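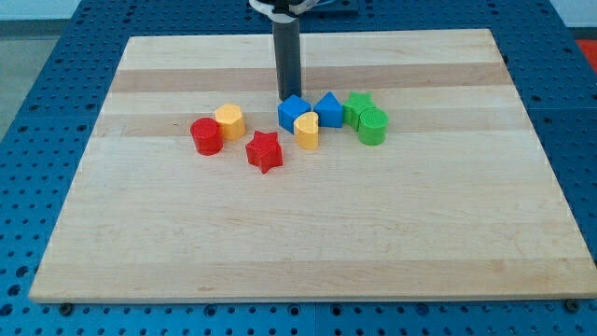 Brightly colored plastic shape blocks on a maple board at the Gramach workshop in Drummond.

Gramach to lend shape block sets to Drummond preschools

Preschools and home daycares in Drummond will be able to borrow shape block sets at no charge starting in September, under a lending plan announced this week by Gramach, the toy and classroom supply shop on Trema Road.

The shop has put together 224 sets for the program. Each one comes in a canvas bag with a flat wooden board, a collection of plastic shape blocks and a folded card with suggested activities. A preschool can keep a set for seven weeks and may renew it once if no other school is waiting.

Owner Luana Lopes said the idea came from teachers who stopped by the shop to ask for single replacement blocks.

"They would come in needing one star or one triangle, and we only sold full boxes," Lopes said. "After a while we had a shelf full of opened boxes with one piece gone from each. Those boxes were still good for somebody."

Gramach began sorting through the opened boxes last winter. Blocks with cracks or rough seams were thrown out, and the rest were washed and matched into new groups. Lopes said her staff filled the gaps with 400 new blocks ordered from Feladari, the shop's regular supplier.

The boards are maple and were cut and glued in the workshop behind the store. Lopes said she wanted a plain surface with no slots or printed outlines, so that children could line the blocks up any way they liked. The wood was left pale, and the blocks are easy to see against it. An early version had cutouts for each shape, but it was dropped after a trial at two preschools in the spring.

Kirsty Haldane, who teaches the four-year-old class at one of those preschools, said the children finished the cutout boards quickly and then left them on the table.

"With the flat board they stayed longer," Haldane said. "One would start a row, and another one would come over and move everything. There were some arguments, but they were talking about corners and sides while they argued."

Haldane helped write the activity card. It includes making a row and asking a partner to copy it, taking one block away while the others close their eyes, and tracing around a block on paper. The card is printed in English and Portuguese. A Spanish version is being checked and should be ready by October.

The blocks are sized for children three and older. Daycares that take younger children must say so on the borrowing form and keep the bag out of reach during mixed-age hours. Lopes said the shop looked at making a larger set for toddlers but has no date for it.

Sets can be reserved by phone or in person at Gramach, 1626 Trema Road. Pickup is at the side door between 3 and 6 p.m. on weekdays. Borrowers need to bring a copy of their current child care license, and a school may take up to four sets at a time.

Returned sets will be checked against a list that comes in the bag. There is no fee for a lost block, but the shop asks that missing pieces be marked on the list so they can be replaced before the set goes out again. A lost or broken board costs $12. Boards should be wiped with a damp cloth and dried right away, and should not be soaked or put in a dishwasher. The plastic blocks can be washed in warm soapy water.

Families will not be able to borrow sets at first. Lopes said the shop will look at how many are on loan in November and may open the program to households after that. Until then, parents who want to try one can use the set on the low table at the front of the store during regular hours.

Haldane said her school has reserved three sets for the fall. She plans to put two out in the classroom and keep the third for the afternoon group, which meets in a smaller room down the hall and has not had blocks of its own since the spring.

Gramach is also taking donations of used shape blocks in any color. They can be left in the bin inside the front door. Wooden blocks, magnetic tiles and pieces with batteries cannot be accepted.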